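Call for participants: gripper build and handling trials, Tumidthorpe shared workshop

Posted July 8, 2024

Summary

The Tumidthorpe shared workshop is looking for people to join the second phase of a robot arm build. The arm exists, moves and can hold small objects. It does not yet pick them up reliably without a person correcting its position. The second phase runs from September for 16 weeks and is concerned with closing that gap. Places are unpaid. Parts and consumables are paid for by the project.

Background

The build was started by Vicente Yáñez on a bench at home and moved to the workshop when the arm outgrew the bench. The first phase covered the frame, the joint drives, the wiring and a basic motion controller. The arm carries a two-fingered gripper and a wrist-mounted sensor. The controller software is called Fotent. It was written for this build, and its source is open to anyone taking part.

At the end of the first phase we ran 308 handling attempts on small household and stationery items. Of these, 296 gave a complete log. The remaining logs were lost to a fault in the recording script, now fixed. The complete logs show three recurring faults:

Grip position along the length of narrow items varies too much between attempts.
Items that are gripped off-centre rotate when the arm accelerates.
Transparent and shiny items are poorly located by the sensor.

The third fault is the least understood and will take most of the time.

Work to be done

Mechanical. Redesign of the fingertip faces, including a shallow groove for cylindrical items. The present fingers are worn and will be kept as a reference set. New tips must fit the existing mounting pattern so that old and new can be swapped in one session. We also want a better cable route over the wrist, with strain relief at both ends.

Electrical. Replacement of the temporary wiring between the wrist and the base, with labelled connectors. Measurement of motor current during closing, to be used as an estimate of grip force. The supply and the emergency stop circuit are finished and will not be altered without Rigoberto Nina's agreement.

Software. Calibration of the wrist sensor against the gripper, a repeatable start-up check, and changes to the Fotent logging format. Most of the code is Python. The motor controller is C, and few changes are expected there.

Handling trials. Setting out items, running the attempt, recording the result and returning the items to their tray. This needs patience and clear notes. No technical background is required. Participants in the trials are asked to use the printed record sheet and to write down anything that differs from the procedure, including attempts they consider spoiled.

Who should apply

We have places for people in each of the four areas. Applicants may choose one or two. The following would be useful, though we do not expect any one person to offer all of it:

Experience with hand tools and measuring tools
3D printing, including design for printed parts
Soldering and crimping to a tidy standard
Python at the level of reading and changing someone else's code
Camera or depth sensor calibration
Keeping written records

Applicants must be 18 or over, for reasons of workshop insurance. Those who have not used the workshop before will be given an induction at their first session. The induction covers the tools, the fire exits and the working area of the arm. Nobody may power the arm until Rigoberto has signed them off on the stop procedure.

Time and place

Sessions are held in the evening, once a week, and last three hours. We ask for attendance at three sessions in every four. Software work may be done at home between sessions, but anything that moves the arm must be tested in the workshop with two people present.

The workshop is on the ground floor with level access. Bench height is fixed, but a lower table is available on request. Parking is limited.

Equipment supplied

The project supplies filament, fasteners, wire, connectors and the test items. Two printers, a Diteck and an older Visser, are reserved for the build during sessions. Bring a laptop if you intend to work on software. Safety glasses are kept at the door and must be worn during cutting and drilling.

The part store is shared with other members. Anything taken for the arm goes on the sheet inside the cupboard door, with your initials and the quantity.

Ownership of work

Designs and code produced in the sessions are released under the same open licence as the first phase. Participants keep the right to use their own contribution elsewhere and will be credited by name in the build notes unless they ask otherwise. Please do not apply if your employment contract prevents this.

How to apply

Write to Vicente Yáñez, care of the Tumidthorpe workshop, or leave a letter at the front desk. One page is enough. State:

Which area or areas you would like to work in
What you have built, repaired or tested before, with one example
Any evenings you cannot attend
Any access needs

Pictures or drawings of earlier work are welcome but will not be returned. We received 52 enquiries for the first phase, several of them without a return address. Check that yours has one.

Applicants will be invited to visit the workshop before places are confirmed. The visit takes an hour and includes a look at the arm, the logs and the current list of faults. It is a chance to ask questions, and there is no test. Those who cannot be offered a place may ask to be kept on the reserve list, which is used if someone leaves before the halfway review.

Questions about the electrical work should be marked for Rigoberto Nina. All other questions go to Vicente.
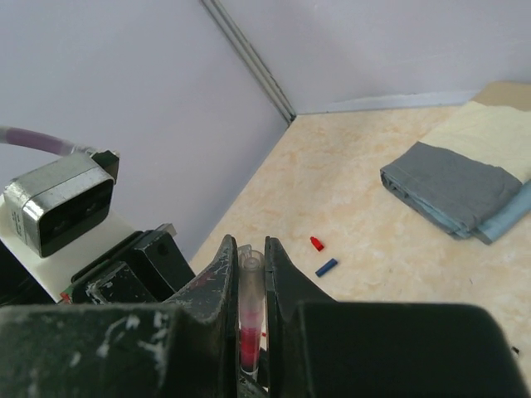 Do I need to have worked on a robot before?

Previous robot work is not required for any of the four areas. For the mechanical, electrical and software places we look for some practical experience of the relevant kind, which may come from a job, a course or a project at home. The handling trials are open to complete beginners, and the procedure is taught at the first session after induction.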